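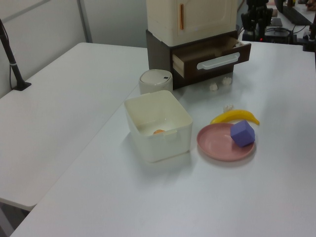

Handout 4: Looking after the tabletop cell
Lab methods, Umesh Mathur

Read before you touch the arm. Reading it afterward is also popular, and more expensive.

Start of session
Check that the clamp on the side table is tight. Push the pole; if it moves, so has your calibration. Follow the cables from the base of the arm with your eyes, then with your hand. Home the arm and run it empty for 10 cycles before it goes near the cabinet.

Resetting the props
The drawer goes back to the tape mark on the reset card. "Partly open" is a mood and varies by student. Bin and plate next, then the small items. The foam cube may land any way it likes. Do not eat anything that looks like popcorn.

The drawer
It sticks. Fajardo, our last cabinet, lasted 2,359 pulls before the handle came off, 384 of them after someone wrote "handle loose" in the log and went to lunch. Tighten the handle screws every 240 pulls. Use the short screwdriver. The long one slips, and we have run out of paint.

Log every fix with your initials. "Fixed it" is not an entry.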